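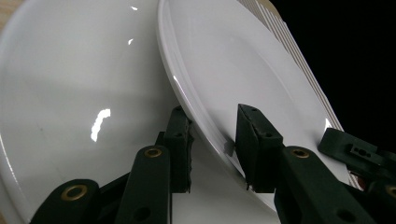 実家から引き取った食器の整理、ようやく皿にたどりついた。段ボール4箱のうち2箱が皿ってどういうこと。しかも開けても開けても白い。大きい白い皿の横に縁がちょっと広い白い皿が斜めに立ってて、その奥にまた白い縁がずらっと重なって縞模様みたいになってる。うちは母も祖母も「迷ったら白」の人だったので、こうなる。

今日から少しずつ片づけるので、進み具合をここにぶら下げていきます。自分用のメモも兼ねてます。長くなると思うので興味ない人はミュートしてね。

まず前提。うちの食器棚は幅が45センチしかないです。一人暮らしを始めたときに買った細長いやつで、棚板は可動式が3枚。ここに今まで使ってた食器がすでに入っていて、そこへ実家の分がどーんと来たわけです。入るわけがない。

引き取るときは「使うのだけ選んで持って帰るわ」と言ったんですよ。言ったのに、母が新聞紙にどんどん包んで箱に入れていくので、途中から私も一緒になって包んでました。包んでると選べないんだよね、もう手が止まらない。

とりあえず床にバスタオルを敷いて、洗い終わった皿をサイズ別に置いていく作戦。最初は机の上でやってたんだけど、大皿を出した時点で場所がなくなって床に降りました。膝が痛い。座布団を出した。

サイズの呼び方がいまだにわからない。ディナー皿とミート皿って同じ? 27センチのやつと24センチのやつで名前が違ったり同じだったりする。うちでは昔から「大きいの」「カレーの」「パンの」「しょうゆの」で通ってました。今回もそれで分けます。

「大きいの」が出るわ出るわ。これ何に使ってたんだっけと考えて、思い出したのが正月とお盆の唐揚げ。親戚が集まるときに唐揚げと巻き寿司を山盛りにしてたやつだ。一人暮らしで唐揚げを山盛りにする日、来るかな。来てほしい気持ちはある。

白い皿って、一枚ずつ見ると同じに見えるのに、並べると全然違うのね。青っぽい白、黄色っぽい白、牛乳みたいな白。重ねてみると縁の高さも違うから、同じ大きさなのにぴたっと重ならなくてカタカタいう。このカタカタいう組み合わせが曲者で、棚に入れると高さをとるし、出すときに怖い。

なので途中からルールを変えて、サイズより先に「重なるかどうか」で分けることにしました。これがすごくよかった! 同じシリーズ同士はすーっと吸いつくみたいに重なるので、仲間がすぐ見つかる。神経衰弱やってるみたいで急に楽しくなってきた。

裏のマークも見てみた。Sellowって入ってるのが一番多くて、次がRinano。どっちも昔近所にあった金物屋さんで母が買ってたやつだと思う。あの店、夏になると店先のワゴンに食器を山積みにして売ってたんですよ。私はその横のガチャガチャしか見てなかったけど。

Rinanoの方は軽くて縁が薄い。Sellowはどっしり。持ったときの安心感はSellowなんだけど、洗うのが楽なのは断然Rinano。手首が弱い人間としてはRinanoを残したい。でも電子レンジに入れたあと持ちやすいのはSellow……こうやって全部残すことになるんだよ。だめだめ。

休憩。麦茶とおせんべい。おせんべいをさっき出した「パンの」に載せたら、なんかちゃんとした来客みたいになった。白い皿はえらい。袋から直接食べるのと味が違う気がする(気のせい)。

再開しました。

古い皿の灰色っぽい筋、汚れかと思ってこすっても取れないのがあって調べたら、フォークやナイフの金属がうっすら付いた跡のことがあるらしい。クリームクレンザーをちょっとだけつけて、やわらかいスポンジでくるくるしたらだいぶ薄くなった。うちのはそれで大丈夫だったけど、柄や金の線がある皿はやらないほうがいいです。あと力は入れないで。

1枚だけ、くるくるしても消えない線があって、爪でなぞったらひっかかった。ヒビでした。こういうのは残念だけどさよなら。光に透かしたら反対側まで線がいってたので、熱いものを入れてたら危なかったかも。

ちなみにチェックのしかたは、指先で軽く縁をコツンとするだけ。元気な皿はキーンと澄んだ音がして、ヒビがあるとポコッと鈍い音がする。これは祖母がやってたのを見て覚えた。八百屋のスイカみたいでしょ。8月になると祖母はスイカも皿も叩いてました。

ここまでで「残す」「迷う」「手放す」の山ができました。山の大きさは、迷うが圧勝。知ってた。

迷うの山を減らすために、自分に質問することにした。その皿で先月何か食べたか。先月はまだ実家にあったから、全部「食べてない」になる。質問が悪かった。

質問を変えます。来週のごはんで何を載せるか、料理名がすぐ言えるか。焼きそば、はい残す。冷やし中華、はい残す。カルパッチョ……作ったことない。手放す。チーズの盛り合わせ……見栄を張りました。手放す。

この方法、けっこう進む! 料理名が出てこない皿はほんとに出てこない。5秒くらい黙ったら手放すの山へ。たまに皿に謝りながら。

それで残った皿が全部で23枚。小皿も込みです。一人暮らしに多いか少ないか意見が分かれそうだけど、姉一家が泊まりに来ることもあるので、私としてはかなりがんばった数字。拍手してほしい。

次は収納。最初は全部重ねて棚に入れてみたんだけど、下の方にある皿を取るのに上を全部どけないといけなくて、これ絶対に一番上しか使わなくなるなと思った。前の家でそれをやって、3年間同じ皿でごはんを食べてた前科があります。

というわけで立てる収納にしてみる。ディッシュスタンド、Dudaroのやつを買ってきました。1,192円。もっと安いのもあったけど、仕切りの幅を動かせるのがこれだけだったのでちょっと奮発した。針金の棒を差し替えるだけなので工具はいらない。

仕切りの幅、最初は狭くしてたくさん立てようとしたら、縁が広い皿が隣の皿とこすれてジャリっていった。あの音ほんと無理。背中がぞわっとした。一つ飛ばしにしたら解決。枚数は減るけど、出し入れが気持ちいいほうを取ります。

立てて置くときの向きも地味に大事で、全部同じ方を向かせて、少し後ろに寄りかからせると安定する。向かい合わせにするときれいかなと思ってやってみたら、片方を抜いたときにもう片方がふらっとして心臓が止まりかけた。

縁だけが並んでるのを正面から見ると、図書館みたいでいい感じ。背表紙のない本だけど、どれがカレーのかはもうわかるようになった。縁の太さでわかる。成長。

「大きいの」は立てると棚板にぶつかるので、一番下の段に寝かせました。間にキッチンペーパーを1枚ずつはさんでる。実家では新聞の広告をはさんでたので、箱から出したとき10年以上前のスーパーの特売チラシが出てきて、しばらく読みふけってしまった。卵が安い。

そう、この「途中で読みふける」が片づけで一番時間を食うんですよね。チラシのあとは母の字で「グラタン よぶん」って書いた紙が出てきて、何がよぶんなのかで電話をかけてしまい、そのまま40分話しました。よぶんの意味は母も覚えてなかった。

電話のついでに「もう1箱あるけどいる?」と言われた。いらないです! と言ったあとで、中身がガラスの器だと聞いてちょっと揺れた。そうめんの季節にあの青い器、いいよなあ。いや、だめ。棚は45センチ。

もともと家にあった食器のことも書いておくと、Skyrmeのマグと丼が入ってた段をまるごと見直しました。マグが多すぎた。飲み物は一度に一つしか飲まないのに、なんでこんなにあるのか。ペン立てに一つ、歯ブラシ立てに一つ、お玉を立てるのに一つ転職してもらいました。

お玉立てになったマグ、重心が高くて倒れるかなと心配したけど、Skyrmeのは底が分厚いので平気だった。コンロの横に置いたら急に料理する人の台所みたいに見える。見えるだけでも気分は上がる。

手放す分は、欠けやヒビのないものだけ洗ってリサイクルショップに持っていく予定。値段がつかなくても引き取ってくれるか、先に電話で聞いておくつもりです。前に本を持っていって重いまま持ち帰ったことがあるので、皿でそれをやったら腕が終わる。

ヒビの皿は厚紙で包んでガムテープでぐるっと巻いて「われもの キケン」と書いた。出し方は住んでるところで違うから、みなさんは自分の自治体のを見てね。うちは不燃で、次の回収まで玄関に待機です。つまずかないようにしないと。

夕方になってきたので、今日使う皿を選ぶ時間にします。せっかくだから実家組から。さっき仲間が見つかったRinanoの「カレーの」にする。中身は焼きうどん。カレーのなのに。

盛ってみたら、いつもの焼きうどんがちゃんと見える! 縁が広いと余白ができて、適当に盛っても盛りつけた感じになるのね。かつお節がこぼれても縁が受け止めてくれるし。今まで丼で食べてたの、ちょっともったいなかったかも。

食べ終わって洗って、拭いて、スタンドに戻すまでがすごくスムーズだった。上をどけなくていいだけで、戻すのがこんなに面倒じゃないとは。重ねてたころは水切りかごが実質の食器棚だったので、これはかなり大きい変化です。

水切りかごが空っぽのまま寝るの、引っ越してきて初めてかもしれない。

リプで聞かれたので追記。地震のときどうするの問題、スタンドの下に滑り止めシートを敷いて、扉には耐震ラッチを付ける予定。シートは100均で切って使えるやつを買ってあります。ラッチは扉の厚みを測ってから買いに行く。前に測らずに買って、まだ引き出しに入ってる。

もう一つ追記。縁のこすれ、立てる枚数を欲張らなければほぼ気にならないです。気になる人は棒のところにマスキングテープを巻くといいかも。私も1本だけ巻いてみたけど、柄がいちごしか残ってなくて、そこだけやたらかわいい。

明日は残りの箱を開けます。側面に母の字で「茶わん類 ほか」って書いてある。この「ほか」が怖い。続きはまたここにつなげるね。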